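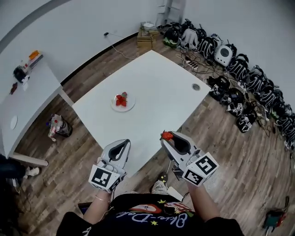
Havside Open Day Recordings

README, version 2
Last change: Mar 26, 2023
Maintained by Joscha Albers and Trí Sầm

What is in this folder

This folder contains recordings from the open day at our workshop in Trurnthorpe. Visitors could hold a pair of hand grippers and do small tasks on a table, and we recorded the motion of the grippers while they did it. The same grippers are used by our own team when we collect data for the Ikov arm, so the recordings of the visitors have the same format as our normal ones.

There are 500 episodes. One episode is one try of one task by one person, from the start signal until the person says "done" or gives up. Episodes where the person gave up are also included. Please read the part about labels before you train anything with them.

Why we did it

Our normal recordings come from six people who do this work every week. They are very good at it, and they are all good in the same way. When Reinhold Kröger looked at the old data in October, he saw that nearly every grasp came from the front right, at nearly the same speed. A policy trained on this learns one habit very well. We wanted hands that did not know our habits yet, and an open day brings many of them into the building.

It was also a demonstration for the public, of course. Edeltraud Pfeiffer planned the day and she asked for something that people can do with their own hands, because the year before they had only looked at an arm behind a fence and many left after a short time.

The tasks

strawberry_lift
Strawberries on a small round plate. Take one by the tips of the jaws, lift it, bring it toward the near edge of the table, and put it back on the plate. This was the favorite of the visitors. The green tops stay on. 300 episodes.

sponge_turn
A kitchen sponge lies flat. Turn it over with two grippers. It is easier than it sounds, and children did it faster than we did.

cup_pass
Take a paper cup with the left gripper, give it to the right gripper, put it down. Many drops.

The last two tasks share the other 200 episodes. The exact numbers are in counts.csv.

Hardware

Two hand-held grippers, one for each hand. The jaws are white plastic, open in a V shape, with a dark grey pad inside. The square black-and-white markers on the grippers are used for tracking, and each gripper has them on more than one side, so that at least one should stay visible when the wrist turns. With beginners this is not always true. They turn the wrist much further than we expected, and there are gaps in the tracking of the left gripper especially.

The table is white and square. It has a cable grommet near one far corner, and you can use it to check the orientation of the table in the video if you are not sure. The table was not fixed to the floor and some visitors leaned on it. Small shifts of the table during an episode are possible – we did not correct them.

Files

episodes/ has one folder per episode, with video.mp4, left.csv, right.csv and meta.json.
counts.csv has the number of episodes per task and per age group.
notes.txt has the remarks that Trí wrote during the day. They are not cleaned.
calib/ has the calibration from the morning and from the afternoon. Use the afternoon one for every episode after the lunch break.

The columns in left.csv and right.csv are time, position (three values), rotation (four values), jaw opening, and tracked. If tracked is 0, the position is filled from the last good value. Do not use it as a real measurement.

Labels

Each meta.json has a field "result" with one of these values:

ok – the task was finished
drop – the object fell, but the person picked it up and finished
stop – the person gave up, or we ended the episode
damage – the strawberry was visibly crushed

The value "damage" was given by the helper at the table, by eye. Lutz Pfeiffer was strict in the morning and Joscha was less strict in the afternoon. We checked a part of the episodes again and did not agree on all of them. If the softness of the grasp is important for your work, please look at the jaw opening and do not trust only this label.

Please also note that a strawberry changes during the day. In the first episodes the fruit was firm and came from the fridge. Later it was warm and had been gripped several times. We changed the plate when it looked bad, but we did not write down the times.

How a visit went

A visitor got a short explanation, then one free try that was not recorded, then up to three recorded tries. We had planned five, but the line became too long after eleven o'clock. The helper was allowed to speak during the episode, and usually did. There is no sound in the published video.

The most common question was if the robot eats the strawberries. The second most common was why a person must do the work when it is called a robot demonstration. We showed the Ikov arm repeating the sponge task at the end of each hour, and this answered the second question better than our words.

Consent and privacy

All adults signed a form. For children, a parent signed. Faces are blurred where they came into view. Other people in the room may be visible in part, for example legs and shoes, and the room itself is shown as it was on the day. If you find a face that we missed, write to us with the number of the episode and we will remove it.

Known problems

Episodes 212 to 219 have the left and right files exchanged.
The clock of the right gripper is late by a few frames after a battery change.
In some sponge episodes the helper's hand is in the view.
The Hayes loader reads meta.json only up to version 1. There is a small script in tools/ that converts the files.

Use

You can use the data for research and teaching. For commercial use, please ask first. We hope to reach 1,000 episodes with the next open day, and the new ones will be added in a separate folder, so that your results with this version stay comparable.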